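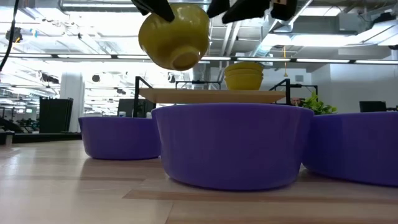
How a glaze works

A clay pot straight from its first firing is full of tiny holes. If you pour water in, the clay soaks some of it up. Potters call this state biscuit. A glaze closes the holes with a thin layer of glass.

Glaze starts as a powder mixed with water. The powder has three main parts:

1. Silica, the part that becomes glass. It is found in sand and flint.

2. A flux. Silica alone melts at almost 1,700 °C, far too hot for most kilns. A flux makes it melt sooner.
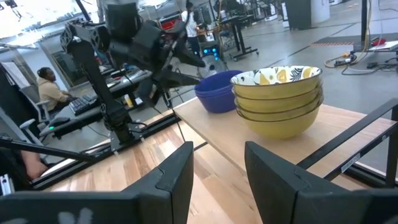 3. Alumina, which comes from clay. It thickens the melted glass so that it stays on the sides of the pot.

Colour

Small amounts of metal are added for colour. Cobalt gives blue. Copper gives green, or red if the kiln is short of air. The raw powder is often a different colour from the finished glaze — a pink powder may fire to blue.

In the kiln

The kiln at Pimcombe takes 17 hours to heat up and 21 hours to cool. The water in the glaze goes first. Above 700 °C some glazes begin to soften, and later the whole coat melts.

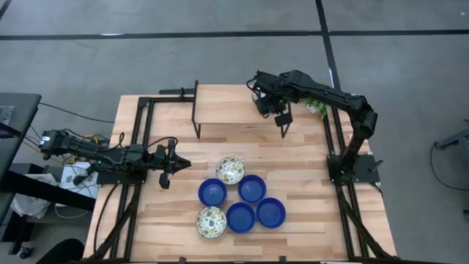
Cooling must be slow. Glass and clay shrink by different amounts, and if the glaze shrinks more than the pot, it cracks into a fine net of lines. This is called crazing.

Zaid Khasawneh, Hastlow
Last changed 12/11/2008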